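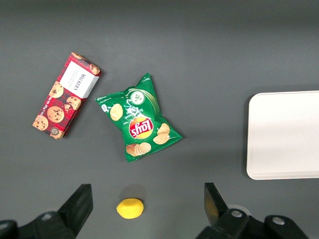

Sylvie Lemieux told us she would never open the chips before somebody had opened the cookies, and that in her family this was simply how it went: the box first, then the bag, and the good napkins only if there were guests.

Home Issues Authors Search Contact

4.2 Packages on the shared table

We begin with her remark because we heard so many like it. The 46 people who kept snack diaries for us in Zurville wrote 311 entries between them, and a surprising share of those entries had little to do with eating. They were about packages - how they were set down, who turned them around, and how long a closed one could sit there before it began to feel like a decoration. We had asked about food, and were very happily given a great deal about boxes and bags as well.

Cookies in a carton and chips in a foil bag, such as the Walkers box and the bag of Lay's in Figure 2, make a useful pair for thinking this through. A carton keeps its shape and will lie wherever it is put, with its name running along it for whoever happens to be sitting on the right side. A bag creases and catches the light, and it has no very firm opinion about which way is up. In Figure 2 the lettering on the bag is upside down, while the name on the carton runs sideways, so a person looking for the flavor would have to tilt their head or reach over. Our diarists did a good deal of reaching over, and several of them wrote about it quite fondly.

We also came to care about the things that share a table with a package and can't be eaten at all. Keys, mail, a deck of cards and small toys all turn up in the diaries, often in the same sentence as the snack. Satish Rao wrote one February evening that he had solved half a puzzle and finished a sleeve of crackers without quite noticing either. Figure 3 has something of this mixture, with a puzzle cube on the same gray table as a long, dark blue package, which is badly creased and carries a round white sticker. We have not tried to guess what is in the package. In coding the diaries we followed the same rule, and a package that the writer didn't name went into the list as "unnamed" and stayed there.

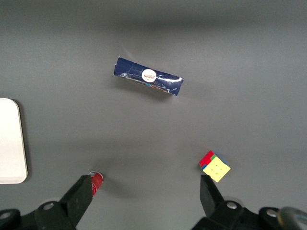

Does it matter which way a package faces when it is put down for other people? In our diaries it mattered most to whoever sat farthest away, since a name they could read was taken as an invitation, and a name they couldn't read usually meant they waited for somebody to offer.

That waiting is taken up again in the next section, where we compare the Zurville diaries with the longer talks we had over coffee, and where Sylvie's napkins come back at some length.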